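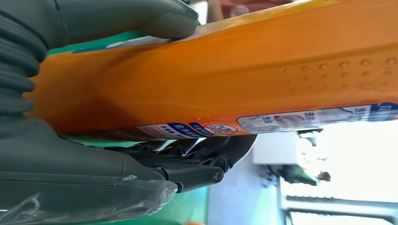
Re: [Virnthorpe-house] The orange bottle, and the utility room generally

From: Demyd Derkach
To: Virnthorpe house list
Date: 2/12/24

Kendra Simard wrote:

> Hello all,
>
> Can whoever bought the big orange bottle please tell the rest of us
> what it is? I can't read the label, and neither can the two people I
> stopped on the stairs. I have been treating it as floor cleaner. My
> neighbour on the landing has been treating it as washing-up liquid.
> We can't both be right, although I suppose we could both be wrong.
>
> Also, the shelf by the sink is full again. I cleared it in March and
> would like some credit for that.
>
> Kendra

Credit given, Kendra. It was a lovely shelf for nearly a fortnight.

The bottle is mine, in the sense that I carried it up from Kołodziej when they were selling off the end of a shelf. I bought it because it was large and orange and I was tired of going every week for the small ones. I did look at the label before I paid. It is in Chinese, and my Chinese stops at a handful of characters, but one of them is 洗, which is to do with washing, and I took that as encouragement. There is also a blue tag with 右手 on it, which means "right hand". I have thought about this more than I'd like to admit. I am left-handed and have been using the stuff anyway, with no ill effects to report.

So: washing something. What exactly, I can't swear to. The small pictures on the label are in red and blue and I have heard three confident readings of them from people in this house, all different. Until somebody who can read the whole thing has a go at it, please don't put it on the hall floor, and please don't wash up with it. I'm sorry about the landing's plates. If anyone on the list does read Chinese, or has a patient friend who does, I'll leave the bottle out on the draining board this evening, label side up. Wear gloves if you're decanting it. Don't mix it with the bleach, whatever it turns out to be.

In its favour, the raised dots moulded into the plastic are a very good idea and I wish the Fedeck bottles had them. Anyone who has tried to pick up a full Fedeck with wet hands will know what I mean, and so will anyone who was standing near me at the time.

Now the shelf. I took everything off it last night and this is where it has ended up:

Sprays and anything with a trigger: top shelf of the tall cupboard, nozzles facing the wall. The one that drips is in a bowl.

Washing-up liquid: by the sink, one bottle at a time. The spare goes underneath. When you open the spare, put it on the list on the door. The list has had "sponges" on it since before I moved in and I believe we may now cross that off.

Laundry things: the basket next to the machine. If it's your own and you don't want it shared, write your name on it. I found a 400 ml fabric conditioner marked PRIVATE with no name, so it is at present private from all of us.

The Fekham descaler: on the floor at the back, cap tightened. I had to look for the cap.

Cloths: I've washed the ones that could be saved. The others have gone.

Anything unlabelled: I've put these in a crate by the door. There's a jam jar of something blue in there. Please claim it by the end of the week or it goes to the tip with me, where I shall have to explain it to a man in a hi-vis jacket.

Kendra, you asked last time what we'd spent on all this. I only have the receipts people gave me, and they come to 252 for the year, plus whatever is owed to the person who bought bin bags and put the receipt through the wash. If that's you, just tell me the amount and I'll believe you, within reason.

One more request, mostly to the second floor. When a bottle is empty, it can leave the building. Topping it up with water and putting it back gets you one more weak go at the dishes and gets the next person nothing at all. I counted nothing, I accuse no one, but I did stand there shaking them one after another like maracas.

I've left a marker pen on a string by the cupboard. The string is there because of the last marker pen.

Demyd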